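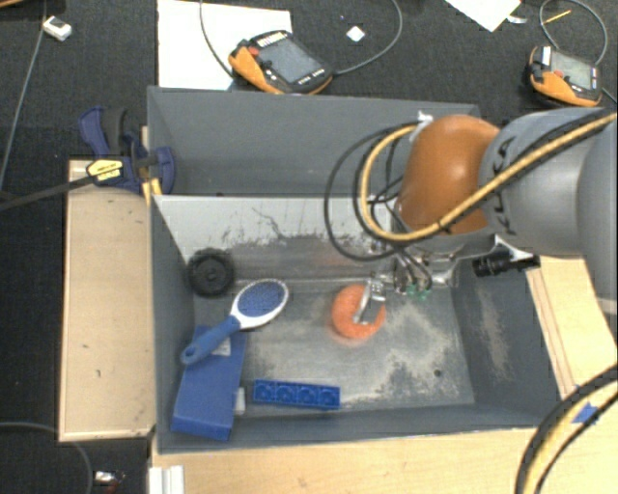

Hou, Monday, October 23, 2023

Kokadik Household Items: bin contents set

Summary
2,000 images of small household goods and toy parts lying in grey open-topped bins. Items are placed without sorting by colour or size.

Item notes
Hairbrush: blue handle, white rim, blue bristle pad. Labelled "brush", never "comb".
Toy wheel: black, treaded edge. Labelled "wheel" when no vehicle is attached.
Orange ring-like object: labelled "ring", including when partly covered.

Bins
Scuffs, streaks and the hole in the floor are not labelled. Colour reflections on the walls are not items.

Files
One JSON label file per image. Version 2 replaces the February release and corrects the spelling of "grey" in the colour field.

Maintained by Gikex.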